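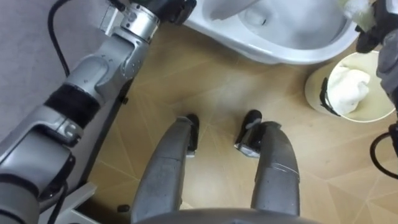
A white ceramic toilet with the bowl open.

How to Fix a Toilet That Keeps Running

A running toilet wastes water day and night, and the cause is nearly always in the tank. Most repairs take less than an hour and need no special tools.

Start by lifting the tank lid and setting it flat on a towel. Put a few drops of food coloring in the tank water and wait 20 minutes without flushing. If color shows up in the bowl, the flapper is leaking.

Replacing the flapper

Turn the shutoff valve behind the toilet clockwise until it stops, then flush to drain the tank. Unhook the chain from the handle arm and slide the old flapper off its two pegs. Take it to the store with you – flappers come in different sizes and the wrong one will leak again. Wipe the valve seat with a rag before you put the new one on. Leave a little slack in the chain, half an inch or so.

Adjusting the float

If no color reached the bowl, look at the overflow tube. Water spilling into it means the float is set too high. On newer fill valves, turn the adjustment screw until the water stops an inch below the top of the tube. On older ones with a ball, bend the rod down slightly.

Flush 4 times and watch the tank refill each time. If the valve still hisses after it fills, replace the whole fill valve.

Posted by Guoqing Ren, Jan 20, 2020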